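Sorting the small stuff: a chat about cups, boxes and one pink cloth

I drove over to Baltcombe on a Wednesday to talk with the woman behind the Meireles tabletop sets, which are boxes of mixed household odds and ends that people use for sorting and tidying practice. I'd been on her mailing list forever, so yes, I was a little excited! We sat down with coffee and I asked her where she finds everything.

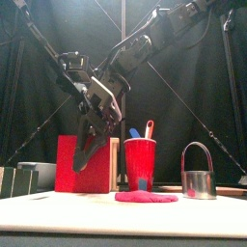
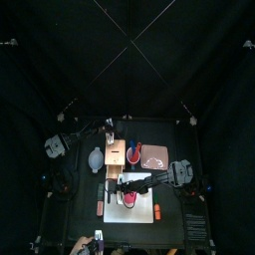
Cups and light wood, in both views of the table.

"Thrift stores, mostly," she told me. "There's a good one out in Cadton. I went in for a lamp and came home with 6 pails." Her stock list runs to 214 items now, and she wants it down to 200 before December (she laughed when she said it, so I have my doubts).

I asked about the red party cup with the handles sticking out of it, one blue, one red and white. She's a big believer in standing utensils up. "You see them, you grab them. In a drawer I lose everything." The cup had a pink cloth spread out under it, and I wondered if that was for looks. "It's so I know where the cup lives! Take the cup away and there's still a spot for it."

The little shiny pail with the red handle was my favorite, and I told her so. She likes anything you can pick up from the top. The wooden box gets more of her attention, though. It's pale wood with a slot in the top and a drawer in front, and she'd happily talk about drawers all afternoon. "A small drawer makes you choose," she said. "With a big one you just shove things in."

What about the big red foam block? "People pick it up first, every time. Kids especially. It's soft and it's red, what else do you want?"

She's taking a few sets to the Jondthorpe craft fair next, table 3042 if the numbering holds, and she's still deciding whether the pink cup goes with her or stays home. My vote was to bring it. She wrote that down on the back of my parking receipt, and I had to ask for it back on my way out.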